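Keeping Vaccines Cold on the Last Stretch: A Student Project Report
Community Health Module, Skarken College
2020-11-18

Why we picked this

Our group got hooked on cold chains in March, when we read that some vaccines lose strength if they get too warm and others are ruined if they freeze. We had all assumed the hard part was making the vaccine. Getting it to a small clinic in good shape is a whole science of its own, and we wanted to try a little piece of it ourselves!

What we did

We compared 3 carrier boxes, which we called Clisa, Colombo and Trumier after the labels on their lids. No real vaccine was used. Each box held vials of salt water, packed between conditioned ice packs (left out until the ice just starts to move when you shake them). A logger sat in the middle of the vials and took a reading every six minutes. The target was the usual 2 to 8 °C range for refrigerated vaccines.

We ran 11 trials in all. In some the lid stayed shut, and in others we opened it on a schedule, the way a nurse would during a clinic session.

What we found

Clisa held the range longest with the lid closed. Trumier was nearly as good and much easier to carry, so two of us would still choose it for a long walk. Colombo warmed up fastest once we began opening it. The biggest surprise was freezing: when we skipped the conditioning step, the vials next to the packs dropped below zero in every box, and the logger in the middle missed it completely. We only caught it with a second probe (so glad we borrowed one).
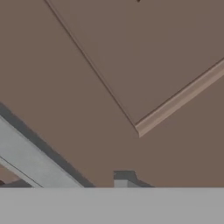
Figure 1. Rendered view: corner of a raised panel over a flat brown surface.

What we'd do next

Around 70 hours of logging sounds like plenty until you split it between boxes and lid schedules. We'd like repeat runs in a warmer room, and a probe at the wall of each box from the start. The spreadsheet is with our module tutor for next year's group.

Skarken College Community Health Module | Contact us | © 2020 | Back to top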